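Intro to Trail Navigation — Handout 4
Instructor: Sun-ja So, with field help from Wael Mansour
Last updated 10/13/19

Welcome back, everybody! Last time we got our boots muddy, and tonight it's all maps. I love this part of the course. Once contour lines click, you start seeing whole hills in a sheet of paper — it really is that much fun.

1. Reading contours
Lines close together mean steep ground, lines far apart mean gentle ground. On our Brarkton sheet the interval is 40 feet unless the margin says otherwise, so check the margin first. Find the 4000 foot line on Plornier Ridge and trace it with a finger all the way around to the saddle. 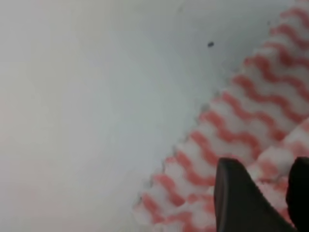

2. Taking a bearing
Lay the compass edge from where you are to where you're going, turn the dial until its lines match the north lines on the map, then correct for declination. Do it twice! If the two readings don't agree, do it a third time.

3. Pacing
Count every other step over a measured 100 feet, then try it again going uphill (your number will go up, and that's fine). Write both on the inside cover of your notebook.

Practice for next time: plan a route from Yeo Creek to Clovia Lookout with 4 legs, a bearing for each, and a bail-out point.
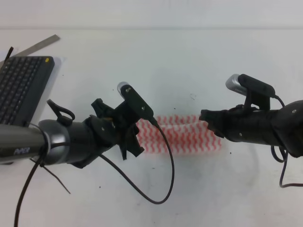 Two robot arms and a red-and-white patterned cloth on a white tabletop.

Bring a pencil, your compass and a headlamp.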